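Home | Guides | Arms | Grippers | Cameras | Forum

Swapping grippers without losing your afternoon

I've been going back and forth between two grippers on the same arm since May, and I've finally got the changeover down to something I can do before my tea goes cold. The Mok is the one I keep coming back to, but the steps are the same for the Grinlow (bar one fiddly bit, see further down).

First, park the arm somewhere you can get both hands round the wrist and power down. Undo the flange bolts a little at a time, going across the ring and never round it, and hold the gripper with your other hand. I dropped one once. Dirceu Paiva still brings it up!

Offer up the new gripper, get all the bolts started with your fingers, then tighten. Before you power up again, move the wrist by hand through its full turn and watch the cables. If anything pulls tight, give it more slack now.

Next comes the height check, and please do this slowly. Set the speed to 3 per cent, bring the gripper down over something soft and stop just short of it. I use a bumpy green mat, as a flat one hides a tilted gripper far too well.
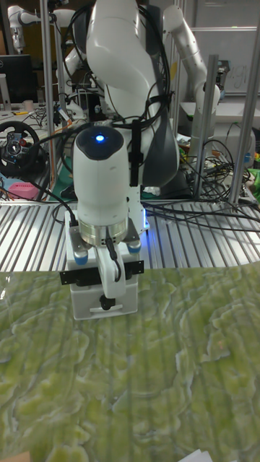
Down to just above the mat, blue light on at the wrist.

Crouch so your eye is level with the bottom edge of the gripper. Is the gap the same on both sides? Lovely, save that height. If it isn't, slacken the bolts, wiggle, tighten and look again. The Grinlow always wants a second go for me, so allow for it.

Now run 60 open-and-close cycles with nothing in the fingers, then check the bolts. Raíssa Sampaio does 4 sets of these, but I get bored and do one. After that I try a sponge, then a plastic cup, and write down the grip setting for each. Don't trust the numbers from the old gripper, they won't carry over.

Related guides
Tidying arm cables with Latatik clips
Plirkura controller: first start-up
Which finger pads for slippery things?

Contact | Copyright Plirkura Bench Notes | Back to top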